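4. Setting up portion guidance

Skip this section if you only want the shopping list and the meal diary. Both work without it, and plenty of people never turn portion guidance on. It's the part of the Tedell planner that gets the most praise in the leaflet, and the part we would trust least on its first day.

Before you begin, you will need:

your account number (on the card inside the lid of the Eltholm box)
the kitchen scale, with batteries fitted as in section 2
a plate, a bowl and a mug that you use most days

4.1 Pairing the scale

1. Put the scale on a hard, level surface. A folded tea towel is not a level surface, whatever the quick-start card says.
2. Hold the left button until the display shows 8. Let go.
3. Open the planner and choose Settings, then Scale, then Add.
4. Type in the code 2224 when asked. It's the same code for every scale, so don't treat it as a password.
5. Wait for the tick. If it doesn't come within a minute, take the batteries out and start again at step 2.

Note: The planner may offer to "improve accuracy" by sharing your readings with Werkance. We saw no difference in the readings with this on or off. You can say no and carry on.

4.2 Zeroing your plates

1. Place the empty plate on the scale.
2. Press the right button once. The display should return to zero.
3. In the planner, choose Save as, and give the plate a name you will recognise in December as well as today.
4. Do the same with the bowl and the mug.

A heavy stoneware plate of ours came up as 482 grams, and the planner asked whether it was a casserole. Answer No to this sort of question. Answering Yes files the plate under cooked meals, and moving it back means deleting it.

4.3 Choosing your food groups

1. Choose Portions, then Food groups.
2. Untick anything you don't eat. The list arrives with everything ticked.
3. Under Fruit and Vegetables, pick whole items or grams. Whole items is quicker. Grams is only worth the bother if you have been told to weigh things. 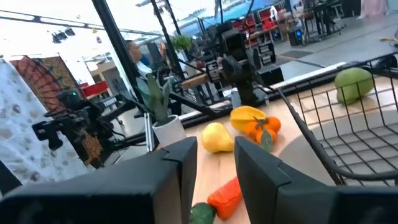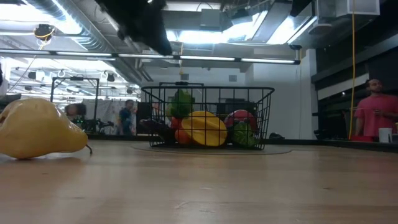

Pears count as fruit in the planner.

4. Check the default weights. The planner assumes 100 grams for a piece of fruit unless you change it, and fruit doesn't come in one size. Weigh a few of your own and put in a number that suits what you buy.
5. Press Save at the bottom of the page. The arrow at the top leaves without saving and gives no warning.

Caution: The daily target is worked out from your age, height and one question about how active you are. That is thin evidence for advice on what to eat. If you are pregnant, have diabetes, or have ever had trouble with eating, switch the target off under Portions, then Target, and speak to your doctor or dietitian.

4.4 Reading the weekly chart

The chart fills in after seven days of entries. Fewer than that and it guesses the missing days – usually generously.

Green means near your target. Amber means above or below it, and the chart doesn't tell you which unless you tap the bar. The "balance score" beside it isn't explained in any paper we were sent, and Dilani Mondal, who tested this section with us, got the same score for two very different weeks. We suggest hiding it:

1. Tap the score and hold.
2. Choose Remove from chart.
3. Repeat on any other phone or tablet that uses the same account.

For faults with the scale itself, go to section 7.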